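Brudow Releases Bench Rules for Shared Robot Cells, and Asks Vendors to Stop Quoting Success Rates Without Them

By Riet Van Hecke, Brudow
October

Brudow, an independent test house for automation equipment, today released the first public edition of its bench rules for robot arms that handle small everyday objects. The document is 8 pages long. It can be read in a lunch break, and that was the point of keeping it short. The rules are free to use, and Brudow does not sell a badge, a seal or a training course to go with them.

The release comes at the end of a long review of how labs and small integrators report results from tabletop handling work. Brudow read through 3,638 logged trials supplied by groups that agreed to open their records. Most of those records could not be compared with one another. Many could not be compared with themselves from one month to the next.

"I went into this expecting to argue about safety distances," said Riet Van Hecke, who led the review at Brudow. "I spent most of it trying to find out what people had written down as a success. One group counted a pick if the object left the table. Another counted it only if the object was set down where it was supposed to go. Both printed a percentage, and both percentages ended up on a slide."

What the rules cover

The bench rules apply to fixed arms working over a table, with one arm or two, where a person may step up to the table between trials. They don't cover mobile robots, machine tending or anything that carries a load a person couldn't lift with one hand. Readers looking for a replacement for a risk assessment will not find one. Brudow says plainly in the first paragraph that a group with no risk assessment should put the bench rules down and go write one.

The rules themselves are dull, and Van Hecke makes no apology for that.

A trial starts when the arm is told to move and ends at a condition written down before the session. If the condition changes, the count starts over.

Every touch by a person during a trial is logged as a touch. Nudging an object back within reach is a touch. So is holding the table still.

Objects are listed by name and kept for the length of the test. Swapping a smooth ball for one with more grip halfway through is a new test.

Each arm has a stop control that can be reached from wherever the operator stands. Where two arms share a table, one control stops both.

Cables on and near the arm are checked by hand through the full range of motion at the start of each session. Looking at them from a chair does not count.

The layout of the table is recorded at the start of each trial, from a fixed point away from the arm and again from the wrist if a camera is mounted there.

Failed trials stay in the record. A trial may be thrown out only for a cause on a list agreed to in advance, and the number thrown out is printed next to the result.

That makes 7 rules. An earlier draft had many more, and test groups ignored the second half of it.

Why another document

It is fair to ask whether the field needs one more set of rules. Brudow asked itself the same thing and is still not fully sure. There are formal safety standards for industrial robots, written by people who know the subject, and nothing in the bench rules overrides them. What the formal standards do not try to do is tell a lab how to keep an honest tally. Marketing departments have been happy to fill that gap.

The review looked at sales material as well as lab records. The word "reliable" appeared often. A definition of it appeared rarely, and where one did appear, it was usually tied to a single object in a single position. A buyer running a small packing line has no way to tell from such a figure what the arm will do with a jar that has been put down a hand's width to the left.

"We've been told that customers understand these numbers are a best case," Van Hecke said. "I've met the customers. They don't understand that, and I don't see why they should have to."

The trial at Frade

Before publishing, Brudow ran the draft rules at Frade, a shared workshop where several small firms rent bench time. The teams there were asked to carry on with their normal work and apply the rules on top of it. Over the length of the trial they completed around 700 runs under the new procedure.

The results were mixed, and Brudow is publishing them that way. Setup took longer. Two of the participating teams said the object list was a nuisance and kept forgetting to fill it in. One team, Inosside, found that its own reported rate fell sharply once touches were logged, and asked for the rule to be softened. It was not softened. Inosside has since adopted the full set, though its people still say the touch rule punishes careful operators, and they may have a point. An operator who steps in early to prevent a jam looks worse on paper than one who lets the jam happen and calls it a failure.

The rule on layout records caused the longest argument. Several teams felt that one view of the table was enough. Brudow's position is that a view from across the room and a view from the wrist answer different questions. The first tells a reader how much is on the table and what hangs above it. The second tells a reader what was near the fingers. A written report with only one of the two leaves out something a buyer would want to know.

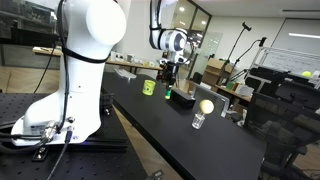
Two arms in one workspace, and a wrist view with a pale yellow ball close to the gripper.
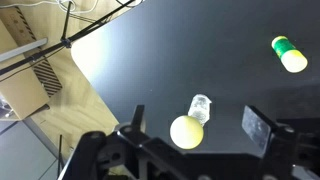 Stindatard, which supplies fixtures and mounting hardware to several of the groups in the review, has said it will print the rules in the paperwork it ships with its table kits. Brudow welcomes this with some caution. Paperwork in a box is easy to throw out with the box, and Brudow has asked Stindatard to report back on whether any customer has used it. The company has agreed to do so.

What the rules will not do

Brudow wants to be clear about the limits of the document. Following it will not make an arm safer by itself. It will not make a weak gripper strong or a bad control program good. A group could follow every line and still build a test so easy that the result means very little. The rules ask only that a reader be able to see how easy it was.

They also rely on people telling the truth. Brudow has no power to inspect anyone and is not asking for it. A group that says it follows the bench rules will be taken at its word until its records say otherwise. Any group making that claim in public is expected to hand over those records on request, with failed trials included. Brudow will keep a list of the groups that refuse.

There is one more open question, and it concerns shared tables. The draft assumed that when two arms reach over one surface, they are run by one team under one plan. At Frade that was true most of the time. The cases where it was not true were the ones that worried Brudow's reviewers, and the single stop control covers only the worst of them. It says nothing about who is allowed to restart. The next edition will have to take that up – the reviewers could not agree on wording in time for this one, and a vague rule on restarting seemed worse than none. Until then, Brudow advises that one named person per session holds the restart, and that the name goes in the log.

Comments and use

The bench rules may be copied, printed and changed. Groups that change them are asked to use a different title, so that a reader can tell the versions apart. Comments are welcome from anyone who runs arms for a living, and especially from those who think a rule is wrong and have the records to show it. Complaints that the rules make results look worse have already been received in good supply.

Vendors who wish to quote a success rate in connection with the bench rules must print the number of trials, the number thrown out and the number of touches in the same size of type as the rate itself. Brudow expects this to be the least popular line in the document.

Press contact: Riet Van Hecke, Brudow press desk
Last updated: October
© Brudow. The text of this release may be reprinted in full.
Back to top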